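Drundell Community Boards > Giving and Nonprofits > Running a small family charity

Thread: Endowment or spend it now?

maplestreet_jo
3 August 2025
Our little group in Drundell gives out welcome bags to families with new babies, plus we pay for a parenting class at the library. A former neighbor left us $40,000 (I cried, not going to lie) with no strings at all. Half the board wants to start an endowment with it. The other half wants to run the class in Idmont too, starting this fall. I'm stuck in the middle. Anybody been through this?

tworiversdad
Spend it. An endowment that size might pay you up to $1,600 a year if you're careful. That's a few classes. Meanwhile there are parents in Idmont with a two-year-old who will be in second grade before your fund amounts to anything.

Khurram Lodhi
I'd go the other way, Jo. I was on the board at Rululard Family Fund when we lost our main grant, and we had seven weeks of cash. Seven! We let our only home visitor go and it took ages to get those families to trust us again. Put at least part of it away where you can't touch it on a bad day.

tworiversdad
That's a reserve though, Khurram. Different animal. If it's locked up in an endowment you can't use it when the grant falls through, so it wouldn't have saved your home visitor.

Khurram Lodhi
Fair, I mixed those up. Reserve first, then. I still think a permanent fund brings in donors who won't give to a group that might fold next year. We had one couple tell us exactly that.

pennyandbean
Can I ask a dumb question -- does the community foundation over there take small funds? Ours has a minimum and they charge a yearly fee, and the fee is the same whether you're big or tiny. Ask about that before anybody votes.

maplestreet_jo
Not dumb at all, I hadn't even thought about fees. I'll call them. The minimum might settle the whole argument for us! 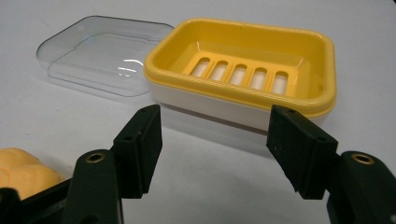 I did go back through our budget last night and the class costs us less than I thought, mostly because the library doesn't charge for the room. The bags are what eat the money. We gave out 30 last month and every one has diapers, a board book, a thermometer and a bunch of bathroom stuff. I've been pricing soap boxes like the one with the yellow tray and the clear lid, and even something that small adds up when you're buying for a whole year. So now I'm wondering if part of the gift should just go to buying in bulk and getting that cost down for good.

tworiversdad
Now you're talking. Do you have somewhere to store it all?

maplestreet_jo
My garage, ha. My husband has opinions.

ametepe_gran
We do bags over in Ametepe and I'd say don't buy too far ahead on diapers. The sizes you need are never the sizes you have. Soap and washcloths, sure, buy a mountain. Also, ask the moms what they used. We dropped the thermometer after asking and not one person missed it.

pennyandbean
I'd have missed the thermometer! First baby, 2 a.m., no idea what I was doing. I'd keep that and drop the book, since our library gives every newborn a book anyway.

ametepe_gran
Well, see, our clinic hands out thermometers. Depends what's already free where you live, I suppose.

Khurram Lodhi
Back to the money for a second. Could you split it? Most of it in a reserve, a slice for one round of the Idmont class, and $1,000 to open a fund if the foundation will take that little. Then you see who gives to it.

tworiversdad
I could live with that, except I'd flip it and put most of it into Idmont. One round of anything tells you very little. Parents only start showing up once they've heard about it from a friend.

maplestreet_jo
You two should come to our board meeting, it would be more fun than usual. I like the split, I just don't know the sizes yet. I'm going to call the foundation about the minimum and the fee, and ask the library in Idmont if they'd give us a room. If they want rent, that changes things. Will post what they say.

pennyandbean
Please do, we're having the same fight here with a much smaller check.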